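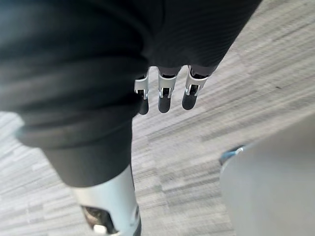 Looking after the floor in a busy workroom

I love a good floor. I know that sounds daft, but I spend more time sweeping, mopping and crawling about on mine than I do at the bench, and when it's clean the whole room feels bigger and I want to get on with things! These are the tips I've picked up over the years at our workroom in Culter, plus a few that readers have sent in. Most of them will do just as well for a kitchen, a garage or a hallway that sees a lot of boots.

Sweep before you do anything else

A wet mop on a gritty floor is sandpaper. Sweep first, every time, and sweep towards the door. Use a soft broom indoors and keep the stiff one for concrete and the yard. If your broom has gone all to one side, stand the head in hot water for a few minutes, shake it out and hang it up bristles down to dry. It comes back beautifully.

For fine dust, a slightly damp microfibre cloth wrapped round the broom head beats any gadget I've bought. Rinse it outside if you can, or you'll be clearing fluff out of the sink trap (ask me how I know).

The two-bucket method

One bucket for the soapy water, one for rinsing the mop. That's the whole trick, and I can't believe I went so long without it. Warm water, a small squirt of washing-up liquid, and change the rinse bucket as soon as you can't see the bottom. Too much soap leaves a film that grabs every footprint, so if your floor always looks dull, try plain water for a couple of weeks and see what happens.

Go easy with water on wood. Wring the mop out until it's barely damp, do a small patch at a time and dry it with an old towel as you go.

Scuffs and marks

Black heel marks: rub with a clean pencil rubber or a tennis ball. Both work a treat on vinyl.

Candle wax: let it harden, hold a bag of ice on it if you're impatient, then lift it with an old plastic card.

Dried paint on tile: warm soapy water, a ten-minute wait, then a plastic scraper held nice and flat.

Oil on concrete: cover it with cat litter, grind it in with your shoe, leave it overnight and sweep up. Old stains may want 2 or 3 goes.

Sticky tape residue: a drop of cooking oil on a cloth, then washing-up liquid to get rid of the oil. Try it in a corner first if the floor is waxed or painted.

Mats that earn their keep

Put one mat outside the door and another inside. The outside one should be rough enough to scrape mud, and the inside one should soak up the wet. Ours is the long ribbed sort from Barrientos and it has been down for 8 years, which I think is marvellous for something that gets trodden on all day. Lift mats once a week and sweep underneath, as grit gathers there and scratches the surface.

If a mat curls at the corners, roll it up the opposite way and leave it overnight with string round it. Any mat that still slides about or trips people wants double-sided carpet tape or the bin.

Finding small things you've dropped

Screws, beads, earring backs, they all go under the heaviest cupboard. Turn the big light off, lay a torch flat on the floor and look along the beam. Even a tiny thing throws a long shadow. For pins and screws, pop a strong magnet in a sandwich bag and drag it about, then turn the bag inside out and everything drops off into your hand or a jar. So satisfying!

For anything a magnet won't pick up, stretch an old stocking over the end of the vacuum hose and hold it with a rubber band.

A little and often

I give the floor 4 minutes at the end of each day and a proper wash every other week. In May, when the door is open and half the garden blows in, I sweep at lunch as well. Hang the broom, mop and dustpan on hooks where you can reach them without moving anything. Mine are by the back door, next to the kettle, so I sweep while it boils.

Next on the Plomlow tips page: getting shelves level in an old house.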